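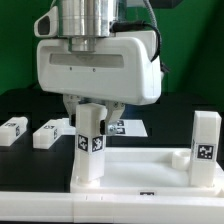
Vol. 4, p. 587

Last updated: August

Chore automation

Chore automation is the use of robots for routine physical work in homes and small workshops, such as clearing a table, folding clothes or loading parts into a fixture. Machines can do some of this work under controlled conditions. Few can do it in an ordinary kitchen or on a busy shop floor without help.

Progress has been uneven. Floor cleaning and lawn mowing were automated early, as both can be done by a machine that never has to pick anything up. Tasks that need a hand are harder. A robot must find the object, close on it without pushing it over, and set it down in the right place and at the right angle.

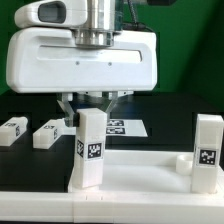
Standing a block in a tray is a common stand-in for this kind of work. It resembles putting a bottle in a rack or a part in a jig, and small errors show up at once. Many test setups use fiducial markers, printed square patterns that let software work out where an object is and which way it faces. Household goods carry no such markers, and critics say results obtained with them flatter the machine. Ngaio Partington has argued that they are still useful, as they separate the problem of seeing from the problem of handling.

The view from the wrist is often more useful in the last part of a move, when the fingers may hide the object from other cameras.
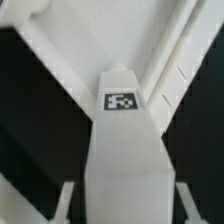

Wrist view of a marked block between the gripper fingers.

Trials at Carlow, led by Estrella Cortés, ran 4000 placements over 24 days. Most failures came in the final stage, when a peg met the rim of its socket and tilted. People correct for this by feel - a slight wiggle is usually enough - but a robot needs force sensing or a well-practiced motion to do the same.
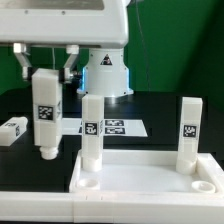 Fetness Workshop Robotics Club

Shop-floor use is further along than home use. Parts arrive in known shapes, and the bench can be arranged to suit the machine. Dušan Delić, who fitted out the assembly line at Adbridge, put the break-even point at 100 identical parts per batch. Below that, he found, a person was faster once setup time was included.

See also: Bin picking; Peg-in-hole assembly; Tamura test

14 shares · 3 comments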